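Wed 27 February
Arm bench, Pinetti job

Stopped again this morning. Same complaint as before: wrist joint reports a position error, arm drops into protective stop, pendant says to check payload settings. Payload settings are fine. I checked them on Monday and Innes checked them again after me, and the numbers hadn't moved. I don't believe the message and I'm going to stop chasing it.

What we have so far. Seven stops logged since the cables were re-dressed. Six of them came on the long swing back from the cups with the wrist rolling over. The other one came while the arm was sitting still, or so the log has it, and I have my doubts about that timestamp.

Maiara's view is that it's the cables. They were let out to give the wrist more slack and now there's too much of it. On a fast roll the loop whips, the weight of it lands on the wrist all at once, and the controller takes that for a collision. I'd like this to be right because it's cheap to fix. But I've said "it's the cables" on two other jobs and been wrong on one of them, so no parts get ordered on the strength of it.

Somkiat thinks firmware. Somkiat always thinks firmware. The Clevthorpe note he sent around describes a fault with the same code, on a different controller, with the arm mounted upside down. I read it twice and can't see what it has to do with us.

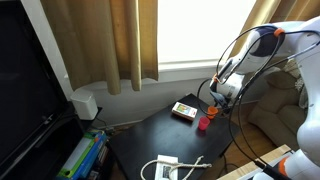 Gripper over the orange cup, red one beside it. Note how far the cable loops hang out from the arm.

Ran the swing at full speed with the cables as they are: stopped on try 3. Taped the big loop in close to the upper arm and ran it again, same program, same speed: no stop before lunch. Took the tape off. No stop then either, for most of an hour, then two close together. So the tape proves nothing yet. Edileuza wanted to write it up as solved at noon and I asked her to hold off.

The part that bothers me more is the restart. After the second stop the pendant cleared and the arm finished its move without asking for a confirm. Rosimeire had her hand near the table edge. She wasn't touched and the speed was low by then, but it should not do that. The Bolton supplier says it can't. I watched it do it.

Until that is explained: reduced speed only, one person on the pendant, hands off the table until the arm is powered down. Clearing the fault doesn't count as powered down.

To do
Pull the full log, ask Moura for the raw wrist currents (entry 1789 and the ones either side)
Proper clips for the loop, no more tape
Repeat the restart on purpose, table clear, camera running
Innes to look at the confirm setting. If it's on, we call the supplier back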